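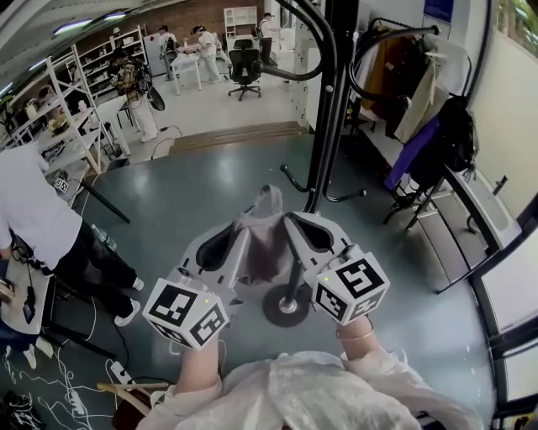
Cabide de pé Flimlow: base redonda preta, poste metálico e ganchos laterais. À esquerda, estantes metálicas brancas.

Cimmont apresenta o cabide de pé Flimlow para salas de trabalho partilhadas

21 de setembro de 2020 – A Cimmont anuncia a entrada em catálogo do Flimlow, cabide de pé em metal preto destinado a escritórios, oficinas e salas de uso misto. O modelo foi desenvolvido com o gabinete Noguchi e instalado, em fase de avaliação, na sala de trabalho da Zidow, onde convive com mesas, estantes e armários de gavetas.

O Flimlow é composto por uma base redonda, um poste vertical e dois níveis de suspensão. No nível superior, braços tubulares curvos abrem para os lados e recebem casacos, camisas e mochilas. Mais abaixo, ganchos curtos projetam-se do poste e destinam-se a peças leves, sacos de pano e chapéus. A fixação à parede não é necessária.

O peso do conjunto montado é de 13 kg. A maior parte da massa concentra-se na base, o que baixa o centro de gravidade quando a carga é distribuída de forma desigual. Nos ensaios internos, o cabide foi submetido a mais de 600 ciclos de colocação e remoção de vestuário, com cargas aplicadas alternadamente a cada braço. Não se registou folga nas uniões aparafusadas.

"O requisito de partida era simples: pendurar e retirar uma peça sem deslocar as restantes", afirma Wolfram Ruppert, responsável técnico de produto da Cimmont. "A abertura dos braços superiores foi definida em função da largura dos ombros de um casaco de inverno. Os ganchos inferiores vieram depois, a pedido dos utilizadores."

A avaliação na Zidow decorreu com a sala em funcionamento. O espaço tem estantes metálicas brancas ao longo de uma parede, uma parede de tijolo vermelho ao fundo e várias zonas de trabalho. Perto do poste encontra-se um expositor de roupa carregado, com uma camisa roxa entre outras peças e uma mochila preta junto à parede.

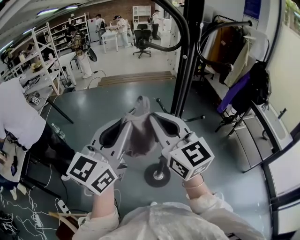
Montagem e colocação

O Flimlow é fornecido desmontado, em embalagem única. O poste encaixa no cubo central metálico da base e é apertado por baixo, com a chave incluída. Os braços superiores montam-se em último lugar. A Cimmont recomenda um pavimento nivelado e uma distância livre de 200 mm entre a extremidade de cada braço e qualquer parede ou móvel – valor a respeitar também em relação a portas e janelas de abrir.

Os braços têm extremidades arredondadas e alguns terminam em bola, solução adotada para reduzir a marcação do tecido no ponto de apoio. A limpeza faz-se com pano macio e ligeiramente húmido. Não devem ser usados produtos abrasivos.
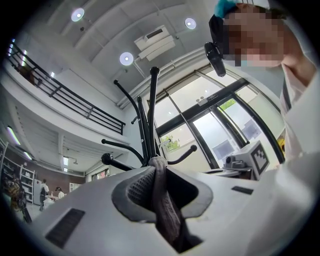
Braços do cabide vistos de perto. O braço central, quase vertical, é rematado por uma bola preta.

Disponibilidade

A primeira série, de 200 unidades, será entregue a partir de dezembro. A ficha técnica e as instruções de montagem podem ser pedidas ao serviço comercial da Cimmont. Braços e ganchos estarão disponíveis como peças de substituição.

Contacto para a imprensa
Cimmont – Comunicação de Produto
Wolfram Ruppert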